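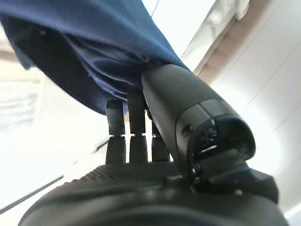
Ornella Valentini nos escribió que a la última demostración de este tipo fue con un jersey en el bolso y no le dejaron sacarlo. El robot cogía siempre la misma prenda, extendida por la misma persona, y cuando ella pidió que la arrugaran un poco le contestaron que eso quedaba para la siguiente fase. Preguntaba si esta vez iba a ser igual.

No lo sabemos, y por eso buscamos gente como ella.

Convocatoria de participantes para la jornada de puertas abiertas de Carkari

Carkari abre su taller de manipulación textil el 19/02/2018. Según el programa, una mano robótica levantará, girará y doblará ropa delante del público. El folleto habla de "destreza comparable a la humana". La asociación de usuarios Pagano, que no cobra de Carkari ni de sus proveedores, ha conseguido 15 plazas para personas que quieran ir a mirar con calma y ponerlo por escrito.

A quién buscamos

Personas que trabajen o hayan trabajado con tela: lavandería, planchado, confección, arreglos, almacén de ropa, limpieza de hotel. No hace falta saber nada de robots. Quien venga de ingeniería también puede presentarse, pero reservamos para ese perfil 2 plazas y ninguna más. En visitas anteriores los técnicos acabaron hablando entre ellos de motores y nos quedamos sin saber si la camisa salía bien doblada.

No admitimos a empleados de Carkari, de Matik ni de Jollden, ni a sus familiares directos.

Qué hay que hacer

Asistir a la demostración completa, pases repetidos incluidos. Anotar los intentos fallidos, las veces que una persona mete la mano para recolocar la prenda y el tiempo que pasa entre un pase y otro. Llevar una prenda propia, limpia, de tejido blando y sin adornos metálicos. Hemos pedido por escrito que se prueben las que lleve el grupo. La respuesta fue que "se estudiará", así que no lo prometemos.

Interesa sobre todo lo que pasa con los dobleces y los bordes. Coger una tela que cuelga es una cosa y soltarla donde toca es otra. Los vídeos de promoción suelen cortar justo ahí.

Qué ofrecemos

Transporte de ida y vuelta, comida y 23 euros por el informe, que será de una página como mínimo. Es poco dinero y lo decimos antes de que alguien pierda la mañana rellenando la solicitud. Los informes se publicarán en mayo, firmados o anónimos, a elección de cada participante. Carkari no los verá antes, aunque lo ha pedido.

También publicaremos los favorables, si los hay.

Cómo apuntarse

Escriba a la secretaría de Pagano, a la atención de Dalibor Kováčik, con la referencia 539 en el asunto. Basta con unas líneas sobre su oficio y una frase que diga qué tendría que hacer esa mano para convencerle. No envíe currículum.

La visita exige firmar una hoja de seguridad a la entrada. Si le ponen delante además un acuerdo de confidencialidad, no lo firme y avise a Kováčik.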